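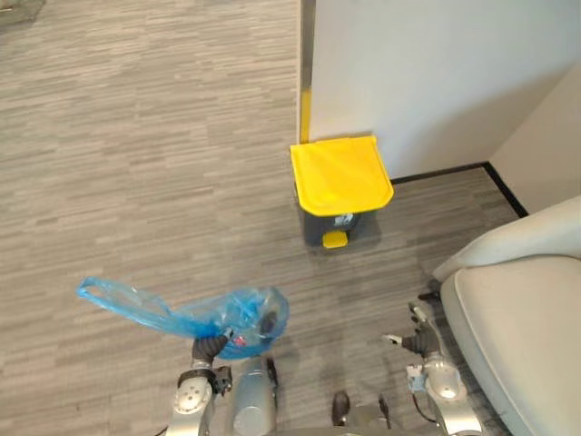

December 2020

Okay, so the planner and I are on speaking terms again. I spent the whole morning convinced the throw-away-the-bag task was failing in the arm controller, and I rewrote half the smoothing code before it crossed my mind to look at what perception was handing over. Guess what it was handing over! The lid of the bin and the yellow strip on the edge of the wall right behind it, glued together as one tall yellow object. So the planner thought it had a trash bin that went up the wall, and it very sensibly refused to reach over it.

The color threshold was mine, from February, back when I thought color would be plenty. Sigh. I pulled it out and went with depth first, then color only inside whatever cluster depth gives me. The lid comes out as its own flat square now and the strip goes to the wall where it belongs. I ran it over 3638 saved frames from the Handholm logs and the merged blob showed up in 3 of them, all at steep angles. I can live with 3 for now (I wrote it down, I'm not hiding it).

The bag is another story. Thin blue see-through plastic is just about the worst thing you can show a depth sensor, and half the points land on the carpet behind it. The carpet doesn't help either, all those gray streaks, the feature tracker goes crazy for them. My collision model for the bag is a fat box hanging off the left gripper, with extra room for the handle loop that sticks out sideways. It's ugly but it plans. I'd love to do real cloth someday, just not this month.

Then there's the right arm. It has nothing to hold, so the planner parks it wherever is cheapest, and cheapest keeps being right beside the armrest of the chair. I added a cost for hanging around near furniture and bumped the sampler from 200 to 1000 tries, and planning got noticeably slower, so I need to find something in between. Maybe a proper rest pose for the idle arm? Ristus has a branch with one, I should dig through it before I write my own and feel silly.

Still open: the foot pedal. Pedal detection works when the bin faces us, and I have no plan at all for when somebody turns it around. Also the Schwerdtfeger viewer crashed twice on me when I scrubbed backward through a log, so I'm back to the old one with the tiny buttons.

Pushed everything to the Teltlow branch, tests still running. Tomorrow, bag box size and that rest pose. And lunch at a normal hour, please.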